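Skillet Cornbread with Leftover Corn
Posted by Mirela Falcão, 9 June 2023

Every time we grill corn I make too many ears, and I'm glad I do, because this cornbread is what I want for breakfast the next day! The kernels go a little chewy at the edges and the bottom comes out dark and crunchy. My neighbor Kagiso Nkosi got me started on it back in April, when I moved to Nulletville, and I've changed his version only a little (more butter, sorry Kagiso).

You need:
1 cup yellow cornmeal
1 cup flour
1 tablespoon baking powder
2 tablespoons sugar
1 teaspoon salt
2 eggs
1 cup buttermilk
Half a stick of butter
Kernels cut from 2 cooked ears of corn
A handful of chopped scallions

1. Put an 8 inch cast iron skillet in the oven and heat the oven to 400. Leave the skillet in there while you mix.

2. Stir the cornmeal, flour, baking powder, sugar and salt together in a big bowl.

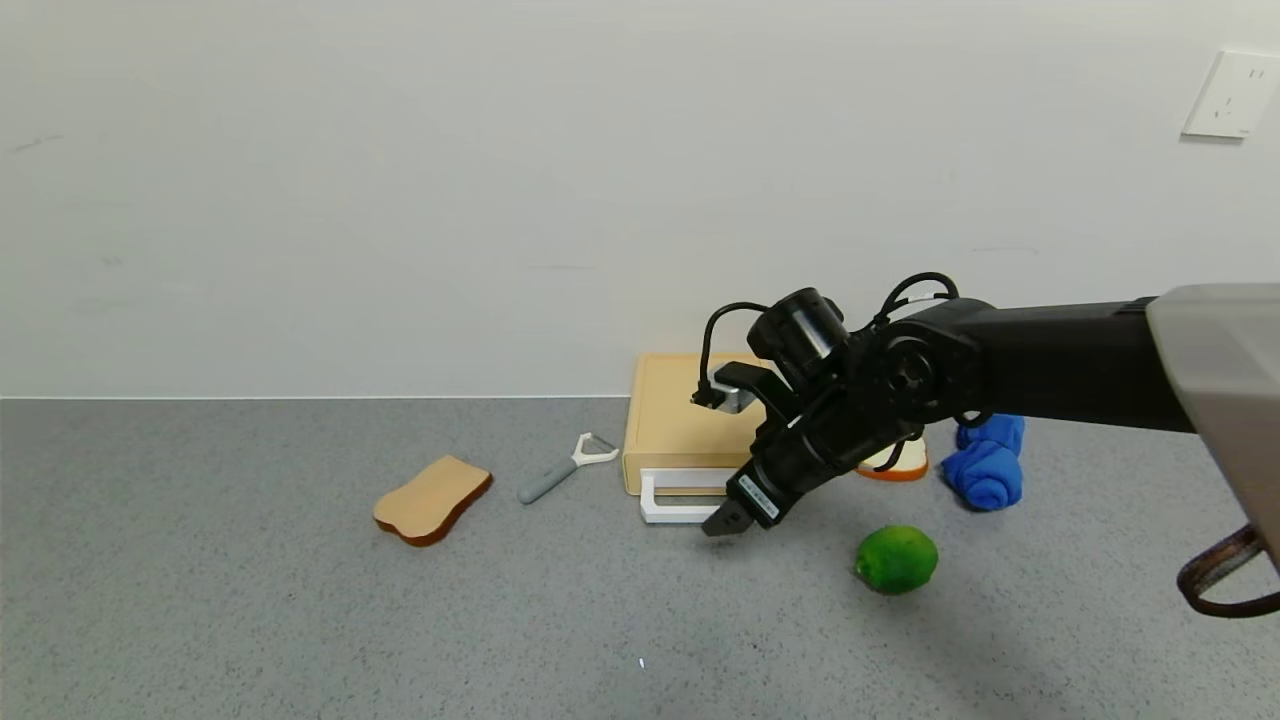
Can I use frozen corn for this?
Frozen corn works fine. Thaw it, pat it dry with a towel, and brown it in a dry pan for a few minutes so it picks up some of that grilled taste.

3. Beat the eggs with the buttermilk in a second bowl. Pour that into the dry stuff and stir just until you stop seeing flour. Lumps are good, leave them alone!

4. Fold in the corn and scallions.

5. Take the skillet out (use a thick mitt, the handle is fierce) and drop in the butter. Swirl it up the sides, then pour most of it into the batter and give it one quick stir. Scrape everything back into the skillet — it should sizzle loudly.

6. Bake until the top is golden and a toothpick comes out clean. Mine takes almost 50 minutes when I double the batch in a deep pan, but a single batch is much quicker, so start checking after 14.

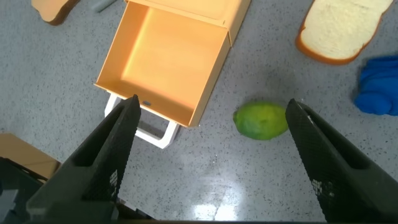
How do I keep leftover cornbread from drying out?
Wrap it tightly once it has cooled completely and keep it on the counter for a day or two. After that, freeze it in slices and warm them in a buttered pan.

I like it with honey and a fried egg. Chili is great too, and so is plain cold butter, which you should put on while the bread is still too hot to hold.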